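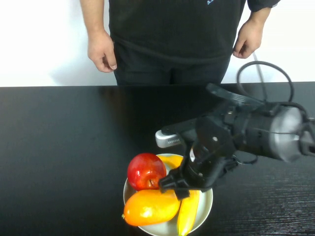

# Hovau bench-height table, gloss black

I've had the Hovau since March and I'm still pleased every time I walk in and see it, so you can guess which way this review is going. I'll try to get the grumbles in as well, and there are a few.

It's the long model, 1936 mm end to end and 946 mm high, in the black gloss. That height is a little taller than most kitchen benches, and it was the whole reason I bought it. I stand up to do nearly everything: chopping, rolling pastry, sorting the mail, wrapping parcels. At our old dining table I was always folded over like a deck chair. At this one I can stand with my shoulders down and my hands where they need to be, and an hour of peeling doesn't leave me hobbling. If you're short, do check the height against something at home first. Chiharu Imai from next door is a good bit shorter than me and finds it a touch high for kneading, though she likes it for everything else.

## The finish

I'd been picturing something flat and shiny like a piano lid, and was so happy to find a fine woodgrain texture in it. You don't always notice it. Stand in one spot and the top is a sheet of gloss; move along a bit and the grain shows up as faint streaks running lengthways. I love this! It stops the table looking like office furniture, and it's gentle enough that a pen doesn't skip when you write on a single sheet of paper.

It does reflect. Anyone standing at the far side turns up as a dark shape in the top near that edge, and with a bright white wall behind it you get soft pale patches across the middle as well. I find that lovely — a bit like still water — but my brother-in-law Ville Tikkanen sat down to do a jigsaw on it and moved to the floor after ten minutes. A cloth or a big sheet of card fixes it. If you mostly want a table for reading, drawing or puzzles under strong light, I'd look at the matte.

What the gloss does for food, though! Put a plain white plate on it and the plate just about glows. Red apples look like they've been polished, mangoes go a deeper orange, and a boring Tuesday salad suddenly seems like something you meant to make. I've started leaving fruit out on a plate at the front of the table where people walk past, and we're getting through far more of it than we did when it lived in the fridge drawer.

## Putting it together

The box weighs 34 kg and it's long, so get a second person for the stairs. Ertuğrul Duman came round to help me and we had it upright before the kettle had been on twice.

There are 4 legs, each held by the same size bolt, and two rails that run under the top. The hex key in the box is too short to get a decent grip on the inner bolts. Use your own if you've got one with a longer arm. The drawings are clear except for step five, where the rail is shown from underneath and it's easy to put it on back to front. The holes with the metal sleeves face inwards. We did it wrong, took it off and did it again, and no harm done.

Leave the protective film on the top until everything else is finished. I peeled a corner back early because I was impatient to see the colour, and then spent the rest of the job worrying about that corner.

The adjustable feet turn by hand and have plenty of travel. Our floor drops towards the back door and I still got the table level without packing anything under it.

## Living with it

Some things I've learned from using it every day:

- **Dust.** It's black and it's glossy, so yes, you'll see dust. And flour. Flour especially! A dry microfibre cloth takes it off in a few seconds and I've stopped minding.
- **Fingerprints.** Worst along the front edge where everybody leans. A damp cloth, then a dry one. If you skip the dry one you'll get streaks that show up as soon as the sun comes round.
- **Water rings.** None so far, and we're not a coaster household.
- **Heat.** The leaflet says to use a trivet and I've done as I was told, so I can't tell you what a hot pan would do.
- **Scratches.** One, from dragging a pottery bowl with a rough foot. It runs along the grain, and I have to tilt my head to find it. I've since put felt dots on the bottom of that bowl and two others.

I tried three cleaning products on it. Plain dish soap, well diluted, was the best by a mile. The Fusus surface spray smelled nice and left a film I had to wipe off twice. A general furniture polish made it so slippery that a plate slid when I bumped the table, so that went back under the sink.

It's steady, too. I can lean my full weight on the front edge and press down hard with a rolling pin and nothing shifts. There was a slight creak in the first week, from the rail we'd had on backwards, and a quarter turn on two of the bolts got rid of it.

## The size

A table this long takes up a room. I marked it out on the floor with masking tape before ordering and walked around it for a few days, which I'd recommend, as my first spot for it would have blocked the pantry door. In the end it went out in front of the white wall with enough space for a person to stand behind it comfortably. Having people on both sides is the best thing about it. Someone can be doing dinner at the front while someone else stands across from them and chats, or shells peas, or gets in nobody's way at all.

Because there are no drawers and no shelf, you do need somewhere else for the knives and the tea towels. I'd have paid extra for one shallow drawer. The matching Plitirton stools look good in the brochure, but I haven't bought any and I'm getting by with two old ones from the shed, painted.

## Grumbles, gathered up

The short hex key. Step five. No drawer. The touch-up pen is sold separately, and for what the table costs I think one should be in the box. And the black comes in gloss or matte only, with no satin in between, where I suspect plenty of people would be happiest.

## Would I buy it again?

Yes, and in the gloss, and in the long size. My old table went to Ekrem Karakaya, who wanted something low for sitting at, and he's delighted with it, so it wasn't a bad table. It just made me stoop. This one I go and stand at even when I've nothing to do there, and last weekend I rolled out four trays of biscuits on it without once stopping to stretch my back.

I'll come back and add to this if the finish changes over summer. That corner by the window gets a lot of afternoon sun.

*Posted 30/05/2025. Paid full price for the table, delivery included.*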